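Lerura shoppers asked to pay for "fresh-pick" vegetable boxes

A grocery box company called Dodisow wants households in Lerura to pay up front for a winter of local vegetables. The offer opened this week, and the flyers are already in most mailboxes on the east side of town. They promise produce "from field to door" and savings over store prices. They don't say which fields, and they don't say which store.

The company told the town office it has 943 sign-ups. It would not say how many of those have paid. A sign-up on the website takes an email address and nothing else, so the number may not mean much.
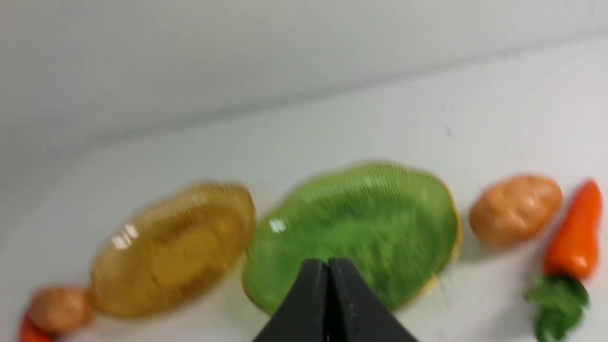

Dodisow's last product was a weekly salad kit, dropped after one season. The new box is supposed to be simpler: root vegetables, greens and whatever else the growers have. New members also get a welcome gift, described on the flyer as "tableware." If that means an oval green dish you can see light through, fine, but a dish is no reason to pay for food months ahead. The first boxes are due in October.

Plostel, the delivery firm named on the flyer, confirmed that it has talked with Dodisow. It did not confirm a contract. Its present routes stop at Heydari Road, which leaves out a good part of the area where the flyers went.

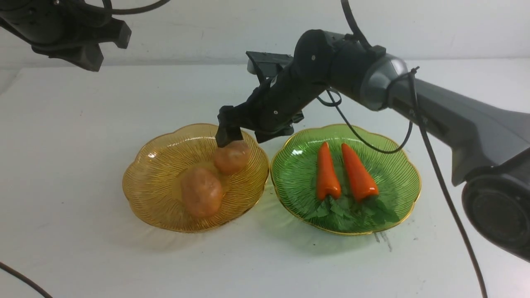
Can members get their money back if the boxes don't come?
Only as credit toward a later season, according to the terms on the company's website. Credit is worth something only if there is a later season.

The price claim is also shaky. Dodisow compares its box with organic produce bought one item at a time, while most people here buy potatoes and carrots by the bag. The terms let the company swap any item for another "of similar value," and the company decides what is similar. 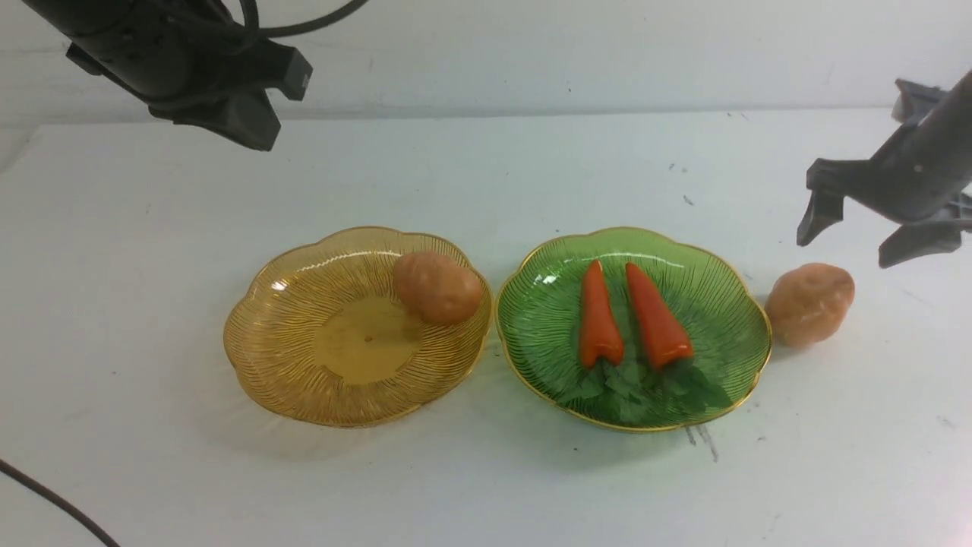

Page last changed: 2026-07-19

Dodisow says it needs over 2,000 paid members to cover its costs. It has not said what happens to the payments if it falls short. Asked twice, it sent back the same paragraph about supporting local farms. It also said 4 growers have agreed to supply the box, but gave no names, and the growers' market office said it had not heard from the company.
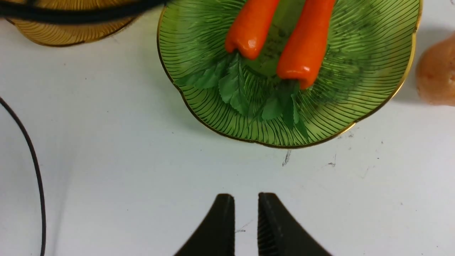
The market itself still runs through the fall, and shoppers there can look at the vegetables before they hand over any money. Dodisow plans an open evening at the Heydari Road hall before sign-ups close. The company said it will bring a sample box and a copy of the full terms.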